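Search this site Search Go

Kurnthorpe work table with side panels - my review

2018-11-10
By Gertraud Sutter

I put off buying a proper work table for years, and then in April I finally gave in and ordered the Kurnthorpe.

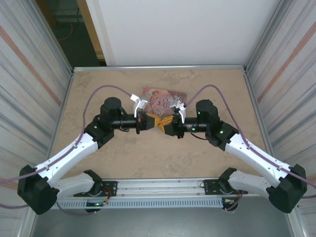
It cost me 215 with the side panels, or 135 without, and I dithered over that for ages. I'm so glad I got the panels! They're a light corrugated sort with thin orange and blue stripes running across on the diagonal, edged in aluminum, and they stop my pencils rolling off onto the floor (my old table was terrible for that).

The top is tan and mottled, so crumbs and eraser bits hardly show, and a card or a booklet lies nice and flat on it. I do wish it came in a paler color for evening work, but you get used to it. The perforated tray under the front rail is the bit I'd pay extra for - it's light gray and cables just drop in.

Putting it together took me around 2 hours with Ferdinand Ruchti from next door holding the ends up. The instructions are tiny and the panel edges went on backwards the first time. Gendeton does a similar table for 68 less, but I tried one at Udlow and it wobbled when I leaned on it. Mine hasn't budged. Four stars, and I'd buy it again.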